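Ticket: tablecloth creased and sitting off-centre
Product: Lornmont printed table cover, teal band with "Now or never" wreath
Status: Open, waiting on customer
Opened by: Róisín Conneely
Date opened: January 17, 2021

Customer message

I ordered this cover in September for the small table in my bedroom and only put it on this week. Two things. The fold lines won't come out, and I can't get the wreath to sit in the middle. Every time I straighten it, one side ends up hanging lower than the other. The table is 70 cm across the top. I have not washed the cloth yet as the care label in mine is too faint to read.

I pulled it straight twice and left it overnight with books on it, which made no difference to the creases. I'd like to keep it -- the colours are right for the room -- so I'm after advice more than a refund. Photos attached.

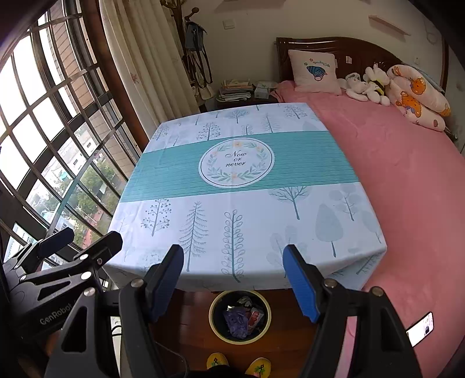
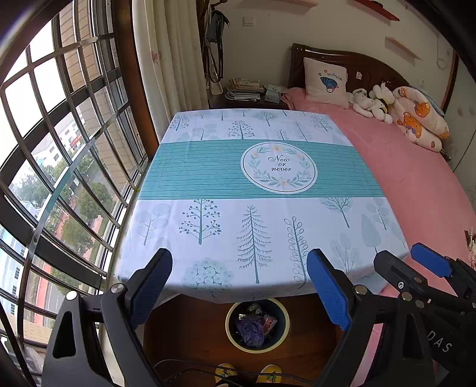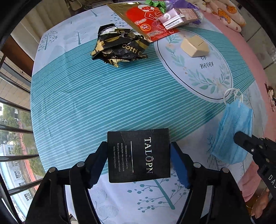
Attachments 1 to 3: cover on the table, wreath and teal band showing in each. Fold creases visible in attachment 2.

Reply from support

Thank you for the photos. The creases in the second one come from how the cover is folded in the packet. Please try this:

1. Take the cover off and lay it face down on a towel.
2. Iron on the lowest setting, no steam, 8 seconds at a time on each crease. Keep the iron moving.
3. Leave it flat for 15 minutes before putting it back.

For the centring, start from the teal band and not from the hem. Line the band up across the table first, then slide the cloth along until the wreath is where you want it. Once it is in place, measure the drop on each side and let us have the figures.

Customer update

Ironed it this morning. The long crease has gone and the short ones are fainter. Band is straight now. The drop is still longer on the window side, so I think the hem may be cut unevenly. Will measure tonight when I have found the tape.

Support note

Order checked, standard size, no other reports from that batch. Ticket stays open until measurements arrive. If the hem is out, send a replacement from the Flestville store.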